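29th May, two-arm cell, Greso bench

Right wrist dropped off the bus again at cycle 164. Reseated the plug, then re-routed the purple cable with more slack at the shoulder. Torqued the finger screws on both grippers and re-zeroed. Offset on the right was 3 counts, now nil.

Phone and case job, after re-zero:

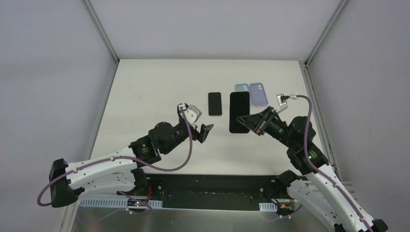
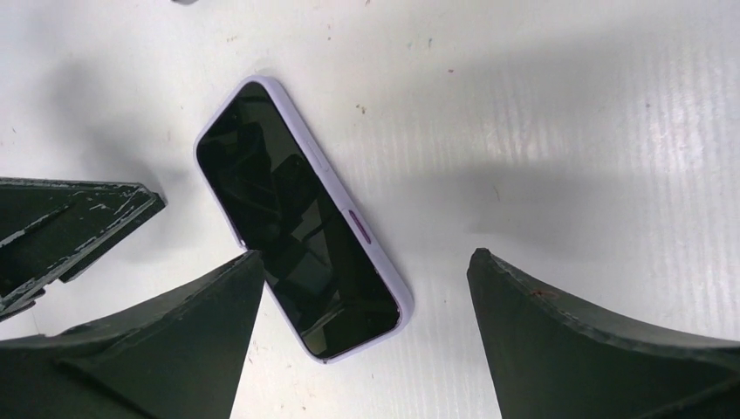
Left it on the slow profile. Finger pads are due for changing in August; Mercado has the spares. Next check at cycle 319, and log any dropout with the joint angles.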